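Naltar Tabletop Sorting Pack

Simulation scenes for pick-and-place training and testing
Version 2, updated 2026-01-01

The Tabletop Sorting Pack is a set of 210 ready-made scenes for teams working on robot arms with parallel grippers. Each scene loads with a table, a bin, colored blocks and an arm already set up, so you can start running episodes the same day you install it.

Tasks cover putting blocks in a bin, moving a block to a marked spot, stacking, and sorting by color. Block colors, bin position and table finish can be set by hand or picked at random when the scene resets. Bins can be placed well off to one side, so a policy has to cope with a target it only partly sees.
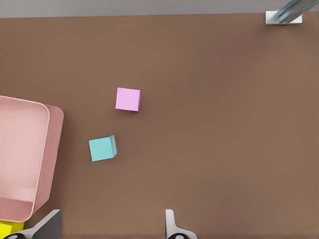

Camera views are fixed per scene but can be edited in the settings file. We ship an overhead view and a gripper view. The gripper view is the one most customers train on — it keeps the fingers and the work area together and needs no extra calibration.

What you get
210 scenes with reset scripts
2000 recorded episodes, made by hand control
Gripper models for the Arkier and Tapia arms
Plain surfaces and a small texture folder
Setup guide

Changes in version 2
Block edges are slightly rounded, which cuts down on jitter at contact. Bin rims are thicker. Finger pads have new friction values, and old recordings may play back a little differently. If you need the earlier values, they are kept in the folder named legacy. The stacking tasks, which were a separate download until November, are now part of the main pack.

Requirements
The pack runs in the Liven simulator, desktop or server edition. A graphics card is needed for rendered camera output. State-only runs work without one.

Licensing
One license covers one site, with no limit on users or machines at that site. Universities can ask for the teaching license, which includes all scenes but leaves out the recorded episodes. Updates within version 2 are free.

To request a quote, use the contact form and tell us which arm you have — Arkier and Tapia customers receive the matching setup files with their download link.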